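Ticket 3378: Promi-Profil zeigt falsche Angaben zur Ehefrau
Projekt: Gesitz (Musikerporträts)
Gemeldet von: Kheri Obura
Bearbeiter: Dušan Kos
Status: in Beobachtung
Eröffnet: 7. August 2018

Problem
Im Porträt des Schlagzeugers von Doltetti steht unter "Familie" seit dem letzten Import die Ehefrau des Bassisten. Name, Geburtsort und Hochzeitsjahr gehören alle zu ihr. Im Fließtext darunter ist die richtige Frau genannt. Drei Leserinnen haben geschrieben, eine davon ziemlich verärgert.

Kos, 1. Eintrag
Lässt sich nachvollziehen. Beide Musiker heißen mit Nachnamen Kolev, sind aber nicht verwandt. Der Import gleicht nur Nachname und Band ab. Cache geleert, Seite neu erzeugt, keine Änderung.

Obura
Bitte auch das Alter prüfen. Bei der Ehefrau steht jetzt 206 Jahre. Ein Geburtsdatum hat sie nie öffentlich genannt, das Feld müsste leer sein.

Kos, 2. Eintrag
Das Altersfeld rechnet bei leerem Datum mit einem Standardwert. War im Februar schon einmal gemeldet und nur für Einzelprofile behoben. Abgleich auf die Personen-ID umgestellt, Import für 40 Profile wiederholt. 33 sind in Ordnung, bei 7 fehlt die ID in der Quelle Jeseo. Dort habe ich die Angaben zum Partner vorerst ausgeblendet.

Obura
Profil Kolev stimmt jetzt, Alter ist leer.
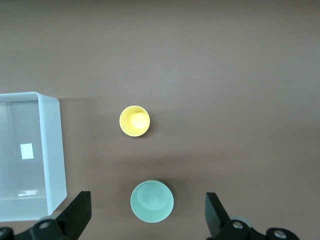

Anhang 1: Gelber und mintgrüner Becher auf brauner Tischplatte

Kos, 3. Eintrag
Offen sind noch die fehlenden IDs, Anfrage an Jeseo ist raus. Das Ticket bleibt bis zur Antwort offen.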